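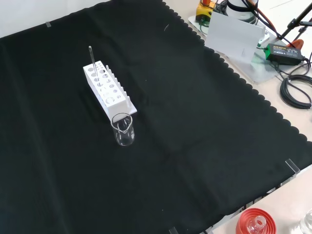 Plutmont's public access channel will stop recording to tape in March and move all of its studio and field production to memory cards, the station told its members on Wednesday.

The change covers both studios and the mobile truck. Members who check out gear will get one of two camera kits, the Obi for field work or the heavier Bovis for multi-camera shoots. Both record in high definition and can be signed out for up to 100 hours at a time.

The station is also working through its shelves. Its library holds 3,257 tapes, most of them council meetings, high school games and local talk shows. So far 167 have been copied to hard drives - mainly the oldest ones, which were starting to drop frames on playback. A post house in Prarkanora is handling the formats the station no longer has working decks for.

Producers with shows in progress can finish them on the old system, but finished programs must be turned in as files once the switch is made. The tape editing room will become a second audio booth.

Training on the new cameras is required before checkout, even for members already certified on the old ones. Classes run 2 hours and are free with membership. Sign-up sheets are at the front desk, and evening sessions start at 6:30.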